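September, 7:15 a.m.
By the club blog desk

I had two socks on that matched and that was the high point of my preparation for the Kollholm Fall Scramble. Seven rounds in, with the whole season's standings on the line, I got to the first tee with half a bagel in my mouth and a driver I hadn't hit since August. And what a morning it turned out to be!

Quick catch-up if you've been away. The scramble league at Kollholm runs on points, and going into the last round only 2 points separated the top three teams. Prallum had led since early summer. Fumurside were right behind them, and then there was Pandey, the team from the hardware store, who I'd written off in this very space back in June (I have been reminded of this, more than once, at the snack window).

The course was playing long. We'd had rain most of the week and the fairways weren't giving anybody any roll, so the fourth, which is usually a driver and a flick, had people pulling out woods for their second shot. I was out with a team in the middle of the pack, so I can report on the front nine mostly by sound. There was a big roar from over by the pond before we'd even finished the third. That was Fumurside, chipping in for eagle from the wrong side of the cart path, and it put them in front for the first time all year.

It didn't last. They three-putted the eighth, which in a scramble takes real effort, because you get four tries at every putt. I've done it myself on that green. It slopes toward the parking lot and there's a little shelf at the back that looks flat and is nothing of the kind. The pin was sitting right on it.

Meanwhile Prallum were doing what they always do, par, birdie, par, birdie, hardly talking to each other. They made the turn one ahead. I figured that was that and started thinking about lunch.

Then Pandey went and birdied five in a row. Five! I caught up with them at the thirteenth, where our group was stuck waiting on the tee, and they were giggling like kids on a bus. Their second shot on the par five came from 200 yards out, off a soggy lie, and it finished close enough that they didn't bother lining up the putt. They just walked over and knocked it in, and I clapped even though I was supposed to be neutral.

By the seventeenth the word had gone all around the course and people who'd finished early were coming back out with their coffees to watch. Prallum needed a birdie at the last to tie. They hit a lovely drive, a decent approach, and then all four of them missed the same putt on the same side. The last one caught the edge of the cup and sat there. I groaned out loud.

So Pandey take the round and the season, by a single point, and I take back everything I wrote in June. Fumurside held on for third. My own group came in ninth and we're calling it a respectable ninth.
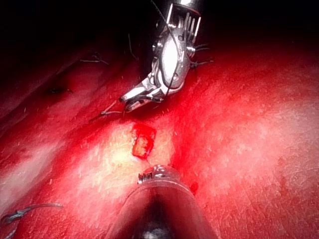 I wasn't the only one with thoughts on how it ended. Fumurside would have won the whole thing if the pin on eight had been anywhere sensible, according to a message that landed in my inbox before I'd even gotten my shoes off, and it went on to say that the back shelf ought to be off limits for any round that counts. I wrote back that everybody played the same hole. The answer was that everybody complained about it, too, and I can't really argue with that.

A bit of housekeeping before I go. The raffle brought in $601, all of it going toward the new practice net, and the winning tickets are taped up by the pro shop door. If you left a gray pullover on the bench behind the tenth tee, it's hanging in the locker room. The range opens an hour later from next month on account of the dark mornings.

Sign-up sheets for the spring league go up as soon as we've settled on a format. I've heard talk of switching to alternate shot, and anyone who has seen me hit out of another person's bad lie will know how I feel about that. Get your team names in early, please, and keep them clean enough to fit on the scoreboard.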